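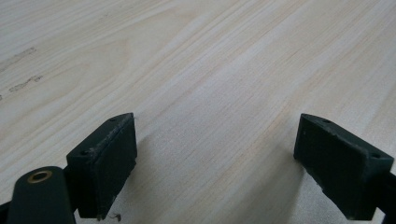
Cindari has begun the second stage of its automation programme at the Bilarley furniture works, where staff in the finishing hall now teach handling tasks to the plant's robots using hand-held grippers. The method is intended for work that has until now been done entirely by hand, including the checking and turning of pale wooden panels. Dark smudges of the kind seen here on the left of the surface are among the marks that finishing staff are asked to find before a panel goes forward, and the two-fingered tool is held open over the wood while the operator decides how to proceed. The worn upper edges of the fingers are inspected at the start of each shift, and replacement pairs are kept in the hall.

The programme covers 48 employees from a site workforce of 635. Each receives three days of paid instruction, after which their recorded movements are used to prepare the robots supplied by Furkik. The company expects to collect roughly 3000 recordings by November.

Vitalii Nechyporuk, head of production at Bilarley, said that the people who know the panels best should decide how they are handled. "Our finishers judge a surface in a moment, and much of that has never been written down," he said. "Their role will move towards inspection and instruction, and their grading will be reviewed to reflect it."

Cindari has confirmed that no posts in the finishing hall will be removed during this stage. Heavy lifting and repeated turning will pass to the robots first – the tasks most often raised by staff in workplace health reviews. Final approval of every panel remains with a member of staff.

A similar arrangement is under discussion for the Mancuso site, where consultation with employees will open once the results from Bilarley have been assessed.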